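川船で行くDrerkau、二泊の覚え書き

六月にDrerkauへ行ってきた。前に書いた鉄道の旅の続きではなく、別の旅行である。日本語で読める情報が少なかったので、移動と宿と食事を中心に、次に行くときの自分のために書いておく。写真は少なめ。

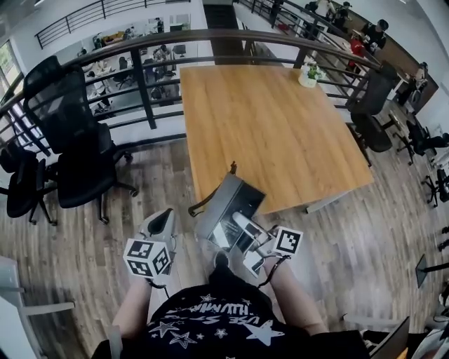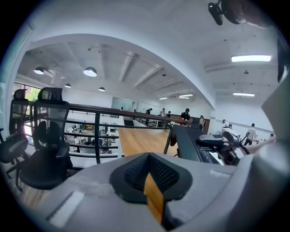
中二階のオフィスにて。2枚とも同じ場所。

Drerkauは川沿いの小さな町で、鉄道の駅がない。最寄り駅はGrillavdenで、そこからは路線バスか川船になる。バスのほうが早くて安い。行きは船、帰りはバスにした。両方乗ってみた感想としては、荷物が大きい人はバス、時間のある人は船でいいと思う。

Grillavdenの駅に着いたのは朝の九時過ぎ。駅舎を出て右へ進み、郵便局の角を曲がって坂を下りると船着き場に出る。案内板は駅前に一枚あるだけで、そのあとは何もない。坂は石畳で、スーツケースの車輪が何度も引っかかった。途中から持ち上げて歩いた。リュックで来ればよかった。

船会社はErkwoodという。窓口は船着き場の小屋で、出航の前にならないと開かない。早く着いてしまったので、隣の売店でコーヒーを買ってベンチで待った。コーヒーは薄い。パンは胡麻のついた輪の形のもので、これはおいしかった。船で食べる分としてもう一つ買った。

切符は往復で買うと少し割引になるが、帰りの便を先に指定しなければならない。帰りはバスと決めていたので片道にした。支払いは現金のみ。50ユーロ札を出したら、窓口の人が奥の部屋まで釣り銭を取りに行った。後ろに列ができて申し訳なかった。細かいお金を用意しておいたほうがいい。

船は二階建てで、一階が屋根つきの客室、二階が屋外の席。出航は少し遅れた。最初は二階に座ったが、川の上は風が強く、六月でも長袖一枚では寒い。町を離れるころには半分くらいの人が下へ移っていた。自分も水門を抜けたところで下りた。

水門の通過は思っていたより長かった。前の船が出るのを待ち、扉が閉まり、水位が下がって、また扉が開く。ほぼ30分かかった。待つあいだ、係の人が岸から船員と世間話をしていた。言葉はわからないが天気の話のようだった。空を指さしていたのでそう思っただけである。

水門を過ぎると両岸は牧草地と林が続く。牛がいて、ときどき釣りをしている人がいる。船内放送は現地の言葉と英語で、英語のほうはかなり短い。古い修道院の跡の前では速度を落としてくれた。左側の席だとよく見える。右側に座っていたので立って見た。

客室の奥に軽食のカウンターがある。スープとソーセージ、あとは瓶の飲み物。豆のスープを頼んだら、パンが二切れついてきた。さっき買った輪のパンもあったので、パンばかり食べることになった。スープは塩気が強く、寒いところから戻った身にはちょうどよかった。

Drerkauに着いたのは昼過ぎ。船着き場から宿までは歩いてすぐで、橋を渡って教会の裏に回る。

宿はOuazzaniという家族経営のゲストハウスにした。一階が食堂で、上の階が客室になっている。エレベーターはない。5号室で、階段を二つ上がった廊下の突き当たり。窓は中庭に面していて川は見えないが、そのぶん夜は静かだった。川側の部屋は少し高い。教会の鐘が朝の六時から鳴るので、気になる人は耳栓を持っていくこと。

部屋は狭いが清潔で、机と椅子があり、湯沸かしもある。シャワーの湯は出るまでに時間がかかる。最初は故障かと思ってフロントに下りたところ、「待てば出ます」と言われた。戻って待ったら出た。タオルは二枚。歯ブラシとスリッパはない。コンセントはベッドの片側にしかなく、延長コードを持っていて助かった。

一日目の午後は町を歩いた。旧市街は一時間もあれば一周できる。城壁の一部が残っていて、階段を上がると歩けるようになっている。手すりのない区間があるので雨の日は避けたほうがいい。城壁の上から川の曲がり具合がよくわかる。無料。

城壁を下りたところに川の博物館がある。昔の川船の模型や、洪水のときの水位の記録が並んでいる。展示の説明文に英語はない。模型はよくできていて、言葉がわからなくても見ていられた。閉館が早く、最後の部屋は急いで見た。受付で絵葉書を三枚買い、切手もそこで買えた。

夕食は宿の食堂で食べた。日替わりの一皿だけで、その日は羊肉と干しあんずの煮込みだった。クミンがよく効いている。つけあわせに蒸した粗挽き小麦が山のように出てきた。量が多く、残すのは悪いと思いながら少し残した。食後のミント茶は宿泊客には無料で出してくれる。甘い。翌日の夕食は魚だというので、そちらも予約した。

二日目は土曜日で、広場に朝市が立っていた。野菜、チーズ、蜂蜜、古道具。蜂蜜を一瓶買おうとして、帰りの飛行機が機内持ち込みだけなのを思い出してやめた。代わりに乾燥きのこを買った。古道具の台では真鍮のドアノブを長いこと見ていたが、使うあてがないので買わなかった。今になって少し惜しい。

朝市のあと、川沿いの道を上流へ歩いた。舗装されているのは最初だけで、あとは土の道になる。途中に茶店があると地図に出ていたが、閉まっていた。営業は七月からと張り紙に書いてある。水を一本しか持っていなかったので、そこで引き返した。往復で二時間半。帰りは日差しが強く、首の後ろを焼いた。帽子と日焼け止めは持っていったのに、宿に置いてきていた。

午後は部屋で昼寝をして、絵葉書を書いた。夕方に郵便箱を探したところ、教会の正面の壁についていた。宿から一分の場所で、前日から何度も前を通っていた。絵葉書は帰国の翌週に届いた。

二日目の夕食の魚は川魚の炭火焼きで、小骨が多い。味は淡泊で、添えられた香草のソースをつけるとちょうどいい。前の晩の煮込みのほうが好みだった。食堂は満席で、泊まっていない人も多く来ているようだった。夕食は朝のうちに頼んでおいたほうが確実だと思う。

三日目の朝食はパン、ゆで卵、オリーブ、いちじくのジャム。ジャムは自家製で、売ってもいる。これも瓶なので買えなかった。

帰りのバスは127番、Grillavden駅前行き。乗り場は橋の向こう側の停留所で、町側の停留所に停まるのは逆方向の便である。最初に間違えて町側で待っていて、向こう側にバスが来たのを見て走った。運転手が待ってくれた。切符は車内で買える。車内もカード不可だった。

バスは丘の上の道を通るので、船とはまったく違う景色になる。途中の村で学生がたくさん乗ってきて、立つ人も出た。荷物置き場は前のほうに小さいのがあるだけで、スーツケースは膝の前に置いた。駅には時刻表どおりに着いた。列車まで間があったので、また船着き場の売店まで下りて輪のパンを買おうとしたら、売り切れだった。

かかった費用は別の記事にまとめる。宿の予約はメールで、返事は翌日に来た。英語で通じる。船は冬のあいだ運休で、春と秋は便が減る。Erkwoodの時刻表は窓口に張ってあるものがいちばん新しく、ネットで見つけたものは去年のままだった。

次に行くなら九月にしたい。茶店が開いているかどうかは先に宿に聞いておく。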